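Thibodeau Desks Find New Homes Around Kavandale
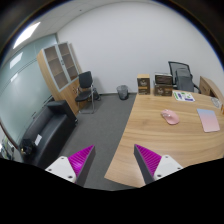

2 min read

Monday, April 13, 2009

KAVANDALE - If you have been putting up with a wobbly card table for doing the bills, you may be in luck, as there are still a few good desks left over at the old Thibodeau office building on the Vanley side of town, and they are going for very little money.

The building was cleared for new tenants in March, and the folks at Wakico, who have the lease now, decided it would be a shame to see perfectly good furniture hauled off to the dump. So they kept a couple of rooms open and invited the neighbors in to look. Plenty came that first Saturday, some with pickup trucks and some with nothing but a tape measure and a hopeful expression, and by lunchtime the filing cabinets were all spoken for.

The desks have been the favorites, and it is easy to see why. They are big, generous wooden ones with a light tan top and a darker brown grain running across, the kind with enough room for a mouse and a pad and all your papers, and still a place to set down your coffee. One still has a cheerful pink mouse on it, along with a pad that goes from light blue to lavender to pink, and more than one young visitor has asked whether those come with the desk. (They don't, sorry to say! Wakico is still using that room.)

Prices start at $5 for a chair, and whatever is raised goes to the Kavandale library's reading room, which has wanted better lamps for as long as most of us can remember. The sale has brought in $1,000 so far, and the library is already looking through lamp catalogs.

Doors will be open again this Saturday until 2 in the afternoon. Bring a friend who doesn't mind lifting, and measure your doorways before you leave the house, as these desks do not fold. Parking is in back, off the alley.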